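Why Do Some Fruits Ripen After Picking?

Food and Growing
By Elvira Guzmán
Last updated 26/02/2018

Have you ever bitten into a hard green pear? It tastes of very little and it makes your teeth squeak. Leave the same pear in the kitchen for a few days and it turns soft and sweet. The pear is no longer on the tree, so what is going on inside it?

Fruit is still alive

A fruit does not stop working when it is picked. It is made of tiny parts called cells, and the cells carry on using up food and breathing in oxygen. In some fruits they also change starch into sugar. Starch is the stuff that makes a potato floury. Sugar is what makes a ripe banana sweet.

Other changes happen at the same time. The walls between the cells get weaker, so the fruit feels softer. The green colour fades and yellow or red shows instead. The fruit starts to smell, too.

The ripening gas

Many fruits make a gas called ethylene (say it "eth-ill-een"). You can't see it. Ethylene tells the fruit to ripen, and a ripening fruit gives off more ethylene, which also reaches the fruit next to it. This is why one very ripe banana can hurry along a whole bowl.

Bananas, pears, apples, tomatoes and avocados all ripen after picking. Grapes, strawberries, cherries and oranges don't – they are as sweet as they will ever be on the day they are picked.

Try it yourself

You need 2 hard pears, a ripe banana and a paper bag. Put one pear in the bag with the banana and fold the top over. Leave the other pear on a plate nearby. After 4 days, press each pear gently near the stalk. Which one is softer? Write down what you find.

Lucero Ticona's class in Sarley tried this in January. They kept their bags on a shelf away from the radiator, so that all the pears were equally warm.

What about vegetables?

Vegetables are alive after picking as well, but most of them don't get sweeter. Peas and sweetcorn lose sugar as they wait. Lettuce and cucumbers lose water and go limp. Ethylene can turn cucumbers and broccoli yellow, so keep them away from ripe apples and bananas. 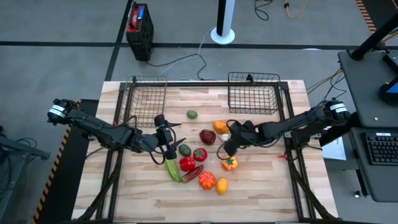 Potatoes and onions like to be somewhere dark and cool, but in separate places. Potatoes left in the light turn green and can make you ill, so show a grown-up if you find one.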